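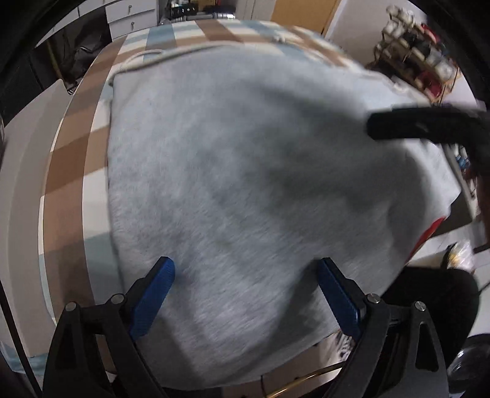
図4-1 起毛素材の衣類（ひも付き）

サポート ＞ 衣類乾燥機 ＞ Ikska ＞ 取扱説明書 ＞ 第4章 はじめての運転
最終更新日：2022年10月9日
前の章　目次　次の章　よくある質問　部品の注文

第4章　はじめての運転

設置（第3章）がまだの方は、第3章へお戻りください。本体が廊下で梱包材をまとったままでも本章は読めますが、乾くものはありません。

本章では、衣類乾燥機Ikskaの試運転、衣類の入れ方、コースの選び方、運転後のお手入れを説明します。電気の知識は不要です。靴下を裏返す程度の忍耐は、少し必要です。

4.1　運転前の確認

1. 脚部の四隅を軽く押し、本体ががたつかないことを確かめます。がたつく場合は3.4の手順で脚を調整してください。折りたたんだ段ボールを挟む方法は、歴史こそ長いものの、当社では推奨していません。
2. ドラムの中から、取扱説明書の袋、排水ホース、緩衝材を取り出します。緩衝材はドラムの奥に一つ、フィルターの裏にもう一つあります。後者の存在は、よく忘れられます。
3. 背面の通気口と壁の間を15 cm空けます。
4. 電源プラグを壁のコンセントに直接差し込みます。
5. 主電源を入れます。表示部に「Ik」と出れば正常です。何も出ないときは、4.7をご覧ください。

注意
延長コードやテーブルタップを使わないでください。発熱や火災の原因になります。「短いものなら」というお問い合わせもいただきますが、長さを問わず同じ回答です。

補足
別売のCarrilho製スタンドに載せる場合は、スタンド付属の固定金具を先に取り付けてください。金具の袋はスタンドの天板の裏に貼られています。組み立てが終わってから見つかる位置です。

4.2　試運転

工場での検査のあと、ドラム内に機械特有のにおいが残っていることがあります。最初の一回は、衣類を入れずに運転してください。

1. ドアを閉めます。かちりと鳴るまで押します。
2. ダイヤルを「試運転」に合わせます。
3. スタートボタンを長押しします。短く押しても何も起こりません。猫対策です。
4. 運転が終わるまで12分待ちます。途中で二度ほど音が変わりますが、送風の切り替わりによるもので、故障ではありません。
5. 終了音が鳴ったらドアを開け、内部の熱を逃がします。

終了音は初期設定で「標準」になっています。標準の音量は、たいていの方が大きいと感じるようです。変更の手順は6.2にあります。

4.3　衣類の準備

乾燥機は、入れられたものをすべて乾かそうとします。ポケットのレシートも例外ではありません。

1. 衣類の洗濯表示を確認します。タンブル乾燥禁止の表示があるものは入れないでください。表示が洗濯で薄れて読めない場合は、禁止と書いてあるものとして扱います。
2. ポケットを空にします。ティッシュペーパーが残っていると、他の衣類が冬景色になります。
3. ファスナーを閉め、ホックを留めます。
4. フードや裾のひもは軽く結ぶか、内側に入れます。長いままのひもはほかの衣類に絡み、袖を巻き込んで一つの大きな塊になります。
5. 起毛素材の衣類（図4-1）は裏返します。毛並みの傷みと、毛玉の付着を減らせます。
6. プリントや貼り付けの飾りがあるものは、洗濯表示でタンブル乾燥が可能でも「低温」コースを使ってください。

注意
油、溶剤、美容オイルなどが付いたものは、洗濯後であっても入れないでください。残った油分が酸化して発熱し、自然発火するおそれがあります。この項目に関しては、冗談の用意がありません。

4.4　衣類の入れ方

1. 洗濯機から出した衣類を、一枚ずつ広げて振ります。
2. 大きいものから先に入れます。
3. ドラムの上部に、手を差し入れられるすき間を残します。
4. ドアパッキンに衣類が挟まっていないか確かめ、ドアを閉めます。

詰め込めばドアは閉まります。スタートもします。数時間後、外側は熱く、中心は朝と変わらず湿ったタオルの球が完成します。二回に分けたほうが、合計の運転時間は短くなります。

補足
シーツや布団カバーには、ほかの衣類を中に取り込む習性があります。カバー類の開口部は必ず閉じてください。行方の分からない靴下は、まずここを探します。

4.5　コースの選び方

標準
綿のタオル、下着、ふだん着に使います。迷ったときはこのコースですが、セーターについて迷っている場合は除きます。

低温
化学繊維、起毛素材、プリントのある衣類に使います。時間は長くかかります。待ちきれずに「標準」へ変更することもできますが、衣類の寸法も一緒に変更される場合があります。

厚手
ジーンズやバスタオルに使います。薄手のものを混ぜないでください。薄手のものだけが先に乾ききり、残りの時間を熱風の中で過ごすことになります。

送風
熱を使いません。しまい込んでいた衣類のにおいを軽くしたいときに使います。濡れたものは乾きません。この点は、7月の改訂で太字にする予定でしたが、本書は太字に対応していませんでした。

コースを選んだら、仕上がりを「しっかり」「ふつう」「アイロン用」から選びます。「アイロン用」は少し湿り気を残して終了します。アイロンをかける予定のない方が選ぶと、単に湿った衣類になります。

予約運転では、終了時刻を最大9時間後まで設定できます。濡れた衣類を長くドラムに置くとにおいの原因になりますので、なるべく洗濯直後に運転してください。

4.6　運転後のお手入れ

1. 終了音が鳴ったら、早めに衣類を取り出します。放置すると「しわガード」が働き、ときどきドラムを回します。翌朝まで回しつづけるほど義理堅くはありません。
2. ドア下のフィルターを引き抜きます。
3. 付着した糸くずを指か柔らかいブラシで取り除きます。毎回です。起毛素材を乾かしたあとは、もう一着編めそうな量が取れることもありますが、燃えるごみとして、お住まいの地域の区分に従って捨ててください。
4. フィルターを元の向きに戻します。逆向きでは奥まで入りません。力を込めれば入りますが、その次に抜けなくなります。
5. 排水タンクの水を捨てます。飲用、金魚、加湿器には使用できません。

フィルターの水洗いは、目詰まりが気になったときに行います。洗ったあとは陰干しし、完全に乾いてから取り付けてください。フィルターを本機で乾かすことはできません。フィルターがないと本機は動かないためです。

注意
運転直後のドラム内側と衣類の金具は熱くなっています。取り出すときはやけどにご注意ください。

4.7　うまくいかないとき

表示部に何も出ない
プラグ、ブレーカー、主電源の順に確認してください。三つとも問題がないと確信している場合も、もう一度だけプラグを見てください。

表示部に「F1」と出る
フィルターが入っていないか、奥まで入っていません。4.6の手順4をご覧ください。

表示部に「F3」と出る
排水タンクが満水です。水を捨てて戻すと、運転は自動で再開します。

衣類が乾かない
入れすぎ、フィルターの目詰まり、または「送風」コースの選択が考えられます。

大きな音がする
いったん停止し、ドラム内に硬貨や鍵が落ちていないか確認してください。何もないのに音が続く場合は使用を中止し、プラグを抜いてBrimadhamの修理窓口へご連絡ください。

衣類が縮んだ
本機に元へ戻す機能はありません。洗濯表示をご確認のうえ、体格の合うご家族にお譲りください。

表示部に「P」と出る
累計の運転が300回を超えたお知らせです。故障ではありません。ドアパッキンの拭き掃除と、背面の通気口のほこり取りを行ってから、スタートボタンと電源ボタンを同時に押すと消えます。掃除をせずに押しても消えてしまいますが、Skanicoとしては掃除のほうをお願いしています。

4.8　長期間使わないとき

1. 排水タンクとフィルターを空にします。
2. 「送風」コースで一度運転し、内部の湿気を飛ばします。
3. プラグを抜き、ドアを少し開けておきます。小さなお子様やペットのいるご家庭では、中に入れないようドアを閉めてください。
4. 本体の上に物を置かないでください。置かれた洗濯かごは、次に使う日までにたいてい三つに増えています。

次の章：第5章　毛布・カーテンの乾燥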